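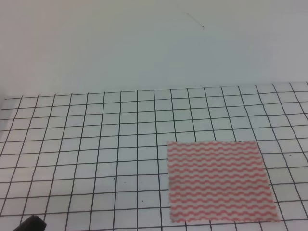

I've been meaning to write up how I repaired the linen tablecloths my grandmother left me, mainly so that my cousin Ildikó Vincze can stop ringing me for the details. She has the other half of the set and hers are in the same state mine were.

There were eight cloths and a stack of napkins in a blanket box that had been in the shed at Birkett since before I finished school. The box was sound but the linen had yellowed along every fold, and two of the big cloths had split where the creases had been pressed in and left. Old linen does that. The fibres are strong along their length but they don't like being bent sharply in the same place for decades, and once the fold goes brown it's already weak.

I started with the soaking. Everything I read disagreed about it, so I'll only say what I did. I filled the laundry tub with cold water and put one cloth in at a time, no soap, and left it overnight. In the morning the water was the colour of tea. I drained it without wringing the cloth, filled it again and left it until dinner. Most of the cloths needed four changes of water before it ran clear. One of them needed seven and I nearly gave up on it.

After that they went into lukewarm water with oxygen bleach, the plain powder with no perfume or blue specks. I used 50 grams to a full tub. I know people who go a lot heavier. My tub has a slow leak at the plug, so I topped it up before bed and again when I got up. Most of the yellow was gone after one night. The fold lines took two, and on the oldest cloth they're still faintly there if you hold it up to the window. I decided to leave them.

I did not use chlorine bleach. My neighbour Dezső Dudás did, on a christening gown, and it came out white and then fell apart along the hem the first time it was ironed. He still has the pieces in a bag.

Drying was the part I had to do twice. The first cloth went on the line in full sun with pegs along one edge, and the weight of the water pulled it out of square. It ended up longer on one side than the other and it took another wash to get it back. The rest I laid flat on a clean sheet on the back lawn, in the shade, and tugged the corners until the weave ran straight. You can tell by looking at one thread and following it across. If it curves, pull the opposite corner. They were dry enough to iron by mid-afternoon, and linen wants to be ironed damp anyway, so don't leave it until it's crisp.

Then the splits. I had two cloths with damage, one with a tear along a fold as long as my forearm and one with a scatter of small holes near the centre, which I put down to silverfish.

For the long tear I laid a strip of fine cotton lawn behind it and basted it in place with big ugly stitches in blue thread, so I could see them to take them out again. Then I worked from the front, running rows of small stitches across the tear and well out into the sound cloth on both sides. The mistake I made was stopping the rows all at the same distance from the tear. It makes a hard line, and the cloth wants to fold there and will split again beside your mending. I unpicked it and did it over with the rows ending at different lengths. It looks untidier and it sits much better.

The small holes I darned properly, over and under, with thread I pulled out of a ruined napkin. That was Kálmán Vida's suggestion. He mended sails for a living and then flags, and he told me no new thread will ever match an old cloth, so take it from the same set if there's a piece you can bear to lose. I picked a napkin that had a burn in it. The threads are short and they fluff up after a few passes, so you need to run them through beeswax and keep each one no longer than your hand.

My darning isn't good. The first few look like little baskets. By the last few I'd worked out that I was pulling too tight, and that the laid threads should be a bit slack so that they can take up when the cloth is washed. If you're doing this for the first time, start with the hole that will sit under the fruit bowl.

The hem on one cloth had come down along most of a side. Originally it had been done by hand with a drawn thread, and I thought about running it up on the machine. I got as far as threading it. In the end I did it by hand over a fortnight of evenings with the radio on, and most of that time went on finding my glasses.

Some things I bought, for Ildikó. The needles were a packet of fine betweens from the haberdashery in Taveck, the one beside the hardware store. They also sell the beeswax. The cotton lawn was an old pillowcase. The bleach was from the supermarket. I didn't buy the special linen wash that the woman behind the counter recommended, and I don't think I missed out on anything.

Storage is what did the damage in the first place, so I've changed that. The cloths are now rolled around cardboard tubes with a layer of acid-free tissue, and the rolls lie on the top shelf of the hall cupboard. Fabric shops will usually give you the tubes if you ask before bin day. The napkins are too small to bother rolling so they're in a flat box, unfolded, with tissue between. I don't starch anything before it's put away. Starch stiffens the folds and silverfish eat it. The cupboard smells of cedar at the moment from the blocks I put in, which should keep the moths off the woollens on the shelf below.

We used the biggest cloth in November for my father's birthday lunch. Gravy went on it before everyone had sat down. I put cold water through the back of the stain that night and it came out in the ordinary wash, and the long mend held.

Ildikó, the seventh cloth in your box is the one with the monogram. Soak that one by itself. The red thread on mine bled a little into the corner and I've never got it out.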